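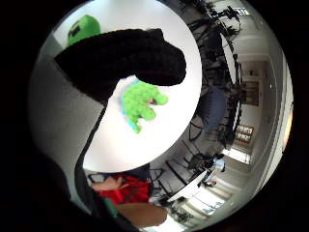 About us

Starnano is a small research group in Almont. We work on one thing mostly - teaching robots to pick up soft stuff from people doing it by hand. Started in a rented room in Gusendale, moved when we ran out of outlets.

What we do

Handheld grippers. No robot in the loop while recording. A person holds the tool, does the task, the wrist camera sees what the robot will see later. Then we train on that and put the same fingers on an arm.

Why soft things? Hard blocks are mostly solved, for us anyway. Plush toys squash, roll, hide behind each other, and the fingers cover half the view right when it matters. That last part is our main topic now.

The method, short version

We call it Sjöberg, after the street our first office was on. Two steps.

First the policy guesses where the object is while it's covered, from the last few views before the hand closed in. Then it picks a grasp and keeps checking against what it can still see around the edges. The wide lens helps alot here. You lose detail in the middle but keep the table edge, and the table edge turned out to be a very good anchor.

Where we are

Training set: 1,835 demonstrations on tabletops, 667 of them with plush toys. 13 objects held out for testing, never seen in training.

Grasp success on the held-out set is up to 66 percent. Same network without the first step does clearly worse, mostly by closing early on nothing. Long floppy things still fail. So do two toys touching - it grabs both or pushes one off. We're working on it.

Not claiming this transfers to kitchens or warehouses. Haven't tried. Tables only so far.

How we work

Short recording sessions, lots of them. Move the table, change the lights, go again. Everyone records, including whoever does the accounts. Failed runs stay in the logs and we read them togehter before lunch.

Working with us

We take student projects twice a year, next round opens in November. Background in vision or controls is nice, patience with calibration is nicer. Labs who want to compare results - write to us, we'll share the test protocol and the object list.

Visits to Almont are fine, mornings best. Ring the bell twice, first one sticks.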